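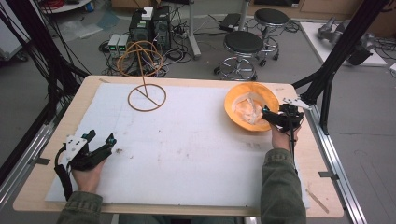

Turnance publishes side-by-side test of hand-held grippers, and cautions buyers against reading too much into it

27 June 2019

Turnance, the independent test shop for automation equipment, today released results from its comparison of two hand-held grippers, the Visska and the Onwood. Neither did as well as its sales literature led us to expect. The full report is free and can be requested from the press contact at the end of this release.

Hand-held grippers are sold on a simple promise. A person wears or holds a pair of them, does a job by hand, and the recorded motion is later used to drive a robot arm fitted with the same fingers. Sellers say this saves time over steering the arm directly. Turnance set out to check whether the motion that comes out the other end is good enough to use.

Operators worked at a table covered with a foam board, using a gripper in each hand. The tasks were kept dull on purpose. One called for reaching into a bowl and taking hold of crumpled material. Others used rods, rings and small sticks. Each task was repeated 20 times per product, then played back on an arm by a controller from Kanaan.

The Visska pair completed 19 of its 20 bowl runs in the operators' hands. Played back on the arm, the same recordings gave far weaker results, with the fingers often closing early or landing on the rim. The Onwood pair was slower in the hand and lost less in playback. Turnance does not consider the gap between the two large enough to name a winner.

"The hand part always looks great, and that is the part you get shown at a trade fair," said Joelle Masri, who led the test. "A person corrects for a bad grip without thinking. The arm doesn't. If a vendor quotes you a success rate, ask which of the two they measured."

Soft, crumpled items gave the most trouble with both products. Thin rods came second. Cables were a steady complaint among operators, who said the drag at the wrist changed how they moved as a session went on. The report does not try to put a number on that effect, and Turnance would be wary of anyone who does.

There are limits to the work, and readers should weigh them. Only 3 operators took part. All were experienced, so the results say little about how a new hire would do. Turnance tested 2 products, both bought at list price, and used a single controller. A different controller might narrow the losses in playback, or widen them.

Elias Aoun, who ran the playback sessions, said he would not buy either product for production work today. "For research, maybe. I'd want to see the same unit pass the same test six months later. Fingers wear and mounts shift, and I have seen no data on that from anybody."

Both manufacturers received the results before publication. Visska disputes the playback method and its reply is printed in full as an appendix. Onwood did not comment.

A second round, with new operators and a second controller, is planned for November. Vendors may submit equipment but may not attend the sessions.

Press contact: Lama Saab, Turnance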